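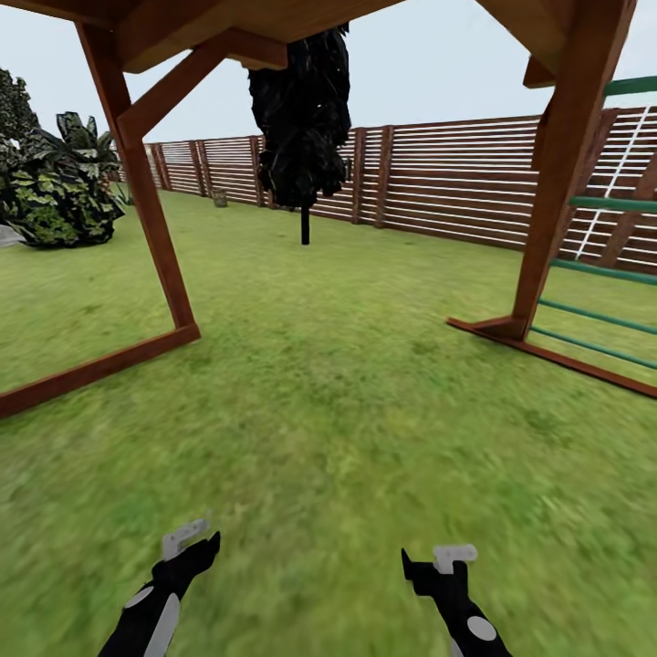 Am Morgen stand Nevzat Yalçınkaya in der Küche und wartete, dass Irno mit dem Rasen anfing. Auf dem Zettel am Kühlschrank hatte seine Tochter geschrieben: Laub, Gießkanne, Wäsche. Sie glaubte an die Maschine. Er glaubte an den Besen.

In Hestberg hatte er 23 Jahre lang Regale eingeräumt. Dort war auch einmal ein Automat gekommen, für die Kartons. Nach 14 Tagen stand er im Lager, und die Kollegen hängten ihre Jacken daran.

«Es dauert nur ein wenig», sagte die Tochter am Telefon. «Er muss zuerst überlegen.»
«Was überlegt man bei einem Blatt?»

Irno hob ein Blatt auf, hielt es lange und legte es wieder hin, fast an denselben Platz. Dann nahm er es noch einmal. Nevzat zog seine Handschuhe aus Latex an und ging hinaus. Er wollte zeigen, wie man es macht – mit der ganzen Hand, ohne zu denken.

Am Mittag hatten sie zusammen einen halben Eimer. Das Telefon klingelte in der Küche, und er ließ es klingeln. «Jetzt du», sagte er.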